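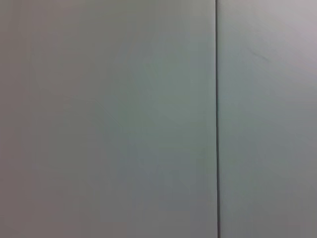

¿Por qué un robot que se ha parado solo no debe rearmarse enseguida desde la consola?

Porque la parada dice que se superó un límite, y mientras no se sepa cuál ni por qué, el brazo puede seguir cargado contra algo. Al rearmar vuelven los motores, y con ellos el último objetivo de posición que quedó guardado.

Capítulo 2
Contacto no previsto y parada de protección

Empezamos por un fallo y dejamos la teoría para después. El orden es discutible, Gebhard Auer lo discutió bastante cuando revisó el borrador, pero en clase funciona mejor así. Quien no haya leído el capítulo anterior: al menos la parte de sistemas de referencia. Sin eso lo que sigue se entiende a medias.

El caso de la celda de Wikov

Turno de tarde, abril. Celda de pruebas en la nave de Wikov, un brazo de seis ejes con controlador Evard y un frente de armario de la serie Visser, puertas lisas, sin tirador. La tarea: acercarse a la junta entre dos hojas, meter la punta de la herramienta, abrir. Nada más. Había salido bien toda la mañana.

A media tarde el brazo avanza hacia el frente, toca y no se para. Sigue empujando. La hoja cede un poco, el bastidor tambien, y el controlador acaba cortando con el código 1137, «desviación de seguimiento». Ojo, desviación de seguimiento. No «colisión», no «fuerza excesiva». La protección que debía actuar primero no actuó, y lo que detuvo el brazo fue otra, pensada para otra cosa.

Lindiwe Zwane estaba en la consola. Leyó el código, pensó en un eje duro y rearmó. El brazo retomó el objetivo, que seguía estando detrás de la puerta, y empujó por segunda vez. Segunda parada, mismo código. Ahí ya pulsó la seta.

Daños: una bisagra doblada y la punta de la herramienta torcida. Nadie dentro del vallado. Podría haberlo habido, porque esa misma tarde Houshang Salehi había entrado dos veces a recolocar el armario con el robot en espera.

Qué se encontró después

El registro. Siempre lo primero, antes de mover nada. El límite de fuerza en la herramienta estaba configurado en 60 newtons, valor correcto para esa tarea. La fuerza estimada durante el empuje lo rebasó de sobra. Tiempo entre el primer contacto y el corte de motores: 413 milisegundos. Para una parada por contacto en esa celda, demasiado.

La causa, en una línea: la vigilancia de fuerza estaba desactivada en el tramo final de la aproximación. Alguien la había puesto en pausa al ajustar el programa, porque saltaba al entrar la punta en la junta (roce normal, unos picos breves) y el ciclo no terminaba. La instrucción de pausa se quedó. La de reactivar iba detrás del movimiento de apertura, o sea que en todo el recorrido hacia la puerta no había vigilancia ninguna.

Y eso llevaba semanas así. No pasaba nada porque el punto de aproximación era bueno. Mientras la punta entra por la junta no hay empuje contra la hoja, el error está en el programa y no asoma.

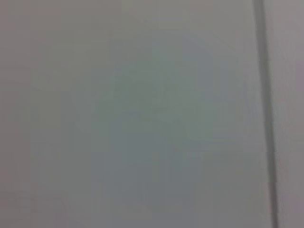
Lo que cambió esa tarde fue la posición del armario. Salehi lo había movido para barrer y lo devolvió a ojo, contra las marcas del suelo, que estaban medio borradas. Unos milímetros de más hacia el robot y otros pocos de lado. El programa no medía la posición del frente antes de avanzar, la daba por sabida. Con el desplazamiento, la punta ya no encontraba la junta sino la cara de la puerta, y el objetivo quedaba por detrás del tablero.

Conviene separar aquí tres cosas que en el parte original aparecían mezcladas:

El suceso iniciador. El armario desplazado. Va a repetirse, en esta celda y en cualquiera; las piezas se mueven.

El fallo latente. La vigilancia en pausa fuera de su tramo. Estaba antes y habría seguido estando.

La respuesta. Rearmar sin diagnóstico. No causó el primer contacto, sí el segundo, y la bisagra se dobló en el segundo según el registro de par.

El primer parte decía «error del operador» y lo cerraba. Nokuthula Swanepoel, responsable de seguridad de la nave, lo devolvió. Pedía dos datos: qué función de seguridad debía haber detenido el brazo y en qué línea del programa dejó de estar disponible. Con esas dos preguntas el controladro dejó de ser sospechoso en menos de una hora.

Sobre el código de error

Un aviso que en el laboratorio se olvida todos los años. El código indica qué vigilancia cortó, no qué ocurrió. Desviación de seguimiento significa que el eje no está donde el regulador lo quiere. Puede ser un freno que roza, una carga mal declarada, un cable del encóder. O una puerta delante. La lista del manual empieza por lo mecánico y Zwane siguió el orden de la lista, lógico.

Antes de rearmar, por tanto: mirar la herramienta, desde fuera del vallado. Mirar los pares por eje en la consola; si hay par alto con el brazo parado, hay contacto o hay freno. Si hay contacto, retirada manual a velocidad reducida y alejándose de la superficie, nunca reanudar el programa. Después borrar el objetivo pendiente. Después rearmar.

Qué se corrigió

La pausa de vigilancia se eliminó. En su lugar, un umbral más alto limitado al tramo de entrada en la junta, con tiempo máximo, y vuelta automática al valor normal si el tiempo vence. Se añadió una búsqueda previa: el brazo toca el frente despacio en un punto conocido y compara. Si no coincide, no avanza. Topes atornillados al suelo en lugar de marcas. El ciclo se alargó casi dos segundos y producción protestó, se mantuvo.

Oratile Makhubela repitió la prueba con el armario desplazado a propósito y la parada salió por fuerza, con el código que tocaba. Es la comprobación que faltaba al principio: las paradas se habían validado con el programa de demostración de Giditz y no con el de la tarea, y el de demostración no llevaba la pausa.

En el apartado siguiente, cómo se estima la fuerza en la punta a partir de los pares de cada eje, y por qué esa estimación empeora cerca de las singularidades. Tener a mano la matriz jacobiana del capítulo anterior. Los signos dan guerra.

Contacto | © Todos los derechos reservados | Volver arriba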